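Refreshing the Oil Finish on a Wooden Tabletop

Applies to oiled tops only. If water beads and sits on the surface after 15 minutes, the top is probably lacquered and this procedure will not work.

You need a soft brush, two lint-free cloths, 300-grit paper, a sanding block and a hardwax or plain furniture oil. We use Dadirwood clear.

1. Clear the top and brush out any crumbs. Wipe with a barely damp cloth and let it dry overnight.

2. Sand with the grain, full length, light pressure. Do not stop mid-stroke. Rings and cup marks may need a second pass — keep the strokes long even there.

3. Vacuum, then wipe with a dry cloth until it comes away clean.

4. Apply the oil thinly, one strip at a time, following the grain. Wait 15 minutes and buff off everything that has not soaked in. Oil left standing turns sticky.

5. Leave for a day. Check the surface from a low angle with a window or lamp opposite. Dull patches get a second coat, applied the same way.

Lay used cloths flat outdoors to dry before disposal. Oily cloths left in a pile can catch fire.

Instructions by Afshin Rostami, revised in December.

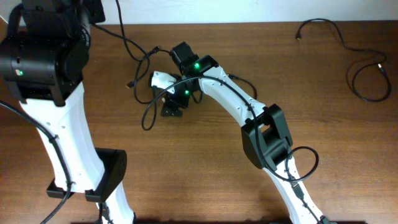

Wooden tabletop with a warm brown tone, grain running horizontally.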